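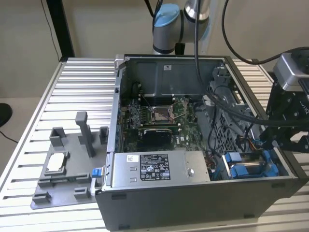 Heather McIver asks why Astbridge charges for old TVs at the drop-off but takes desktop computers for free. I said I'd look it up, so this is a thread on how the county handles electronics now.

1/ The rules changed in April. Before that, everything with a plug went into one container behind the Juvurcombe fire station and got hauled off as mixed scrap.

2/ Now it's sorted at the gate. Computers, phones and printers are one group. TVs and monitors are another. Anything with a compressor (fridges, window AC units) is a third, and you need an appointment for those.

3/ To Heather's question: the hauler, Badus, pays the county by weight for computers. Boards and metal have resale value. Old tube TVs have leaded glass in them and the county has to pay to get rid of those. The fee at the gate covers part of that.

4/ The TV fee is $4 for a flat screen and $99 for a projection set. Yes, I checked the second number with the office twice.

5/ Take your drives out before you go. The county does not wipe anything, and the form you sign says so in small print on the back. On most desktops you open the side panel and the drive comes out with a few screws, or none. Laptops take longer. If you can't get at it, Bajwa on Mill Street will pull it while you wait.

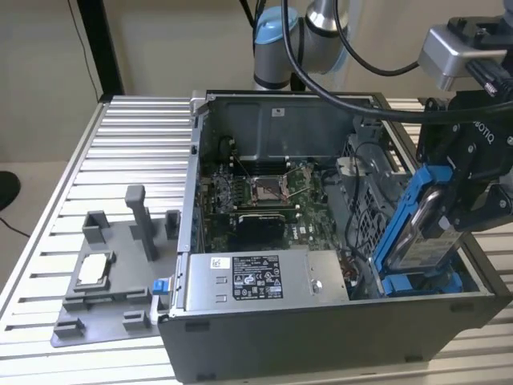

6/ Batteries stay out of all of it. Loose lithium batteries go to the counter inside, with tape over the ends. There was a fire in the old container last year and they are strict about this now.

7/ Businesses are on a separate track. Over 200 pounds in a month and you need an account. Genji Shimada asked if a church counts as a business. The office says yes.

8/ Hours are Thursday and Saturday, 8 to noon. Enter from the Juvurcombe side, the Astbridge gate is exit only. Bring something with your address on it.

9/ The fee list is Form 2507 on the county site, under Solid Waste, not under Recycling. I don't know why either.

10/ Still waiting to hear about microwaves. The form doesn't mention them and I got two different answers on the phone. Will add it here when they call back.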